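3.2 Household survey

The survey covered 543 households in Stoltwood and Lullach. Each was asked how many eating utensils it owned, how often they were replaced, and where old ones went. Interviews took place in November, and 107 households also agreed to keep a two-week record of meals eaten at home. Replies from homes that rented by the week were left out.

Mixed sets were common in both towns. Many homes kept plain wooden chopsticks and black ones together (Figure 2), and most could not say when either kind was bought.
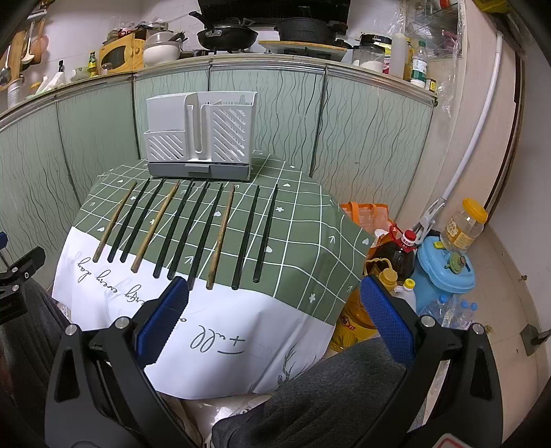

Photo: R. MacLeish

Figure 2. Wooden and black chopsticks on a table, with a utensil drainer behind them.

Replacement was tied more closely to household size than to income. In Lullach, 39 households said they had thrown out at least one full set in the past year – nearly always after a move. Stoltwood homes tended to replace single pieces as they were lost. We return to this difference in Section 4.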